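Posto is a word list. It holds everyday nouns from the Clevside district, where most households speak some mix of Slovak, Swedish and English, and where the word for a thing often depends on which kitchen you're standing in.

## What's in it

- `words.csv`: 2,198 entries, one per row
- `speakers.csv`: age band, street and home languages for each of the 20 speakers
- `audio/`: short recordings for 1,358 of the entries
- `notes/`: typed-up field notes, uneven in length

Each row in `words.csv` has these columns:

| Column | Meaning |
|---|---|
| `id` | Entry number, never reused |
| `form` | The word as the speaker said it |
| `gloss` | Plain English meaning |
| `speaker` | Key into `speakers.csv` |
| `room` | Where the word is mostly used |
| `sure` | `y`, `n` or blank |

Blank in `sure` means the speaker wasn't asked. Please don't read it as "no".

## Topics

Entries are grouped into five topics: food, tools, clothing, weather, and toys and games. Toys and games is the smallest group and has the most disagreement in it. Older speakers tend to use one general word for any puzzle, and younger ones use the English name.
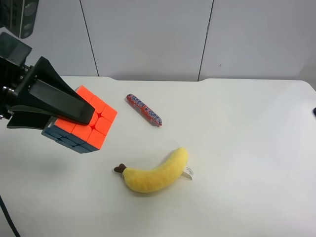

*Rubik's cube, orange side up. Topic: toys and games.*

Food is the largest group. Fruit names vary less than we expected, but words for parts of a fruit (peel, stem, core, pit) vary a lot, even inside one family. Rozália Štefanec recorded most of these and kept the part words as separate entries. If you only want whole items, filter on `gloss` and drop anything with "part:" in front.

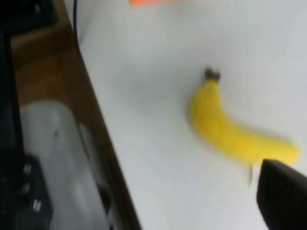
Spelling follows the speaker where the speaker had an opinion. Otherwise Ľudovít Pešek spelled the Slovak-based forms and Maj-Britt Lindqvist the Swedish-based ones. Mixed words were settled between the two of them, and the rejected spellings are in `notes/spelling.md`.

## How it was collected

Speakers were visited at home and asked to name things in a room, then things they would buy for it. Sessions were in the evening, mostly after 7 p.m. Prarolstead was meant to be covered too, but only one household there took part. Its words are kept in and marked `P` in the street column.

Speakers agreed to have their words and voices shared. Names are not in the files. Two family nicknames slipped into the recordings and were cut in February.

## Known problems

- The weather group is thin. Hardly any of it has audio.
- Some glosses say "small pot" where the notes say "cup". Hortensia Mansilla is working through them.
- A fridge runs under several of the kitchen recordings. We tried filtering it out and the consonants got worse, so it stayed.
- Baláž appears as both a surname and a shop name in the notes. In `form` it always means the shop.
- Plurals are missing for most clothing words.

## Using it

The CSV files are UTF-8 with commas and a header row. Spreadsheet programs may break the accented letters if you open the files by double-clicking, so use the import menu and pick UTF-8.

The list is too small to say how common a word is in the district. It's fine for school projects, spelling tools, or checking a word your grandmother used.

## Changes and contact

Corrections are welcome. Send the entry number, the form you would use, and the street you heard it on. Stellan Lindqvist merges them every few weeks. Old forms are moved to `notes/retired.csv` with their original numbers.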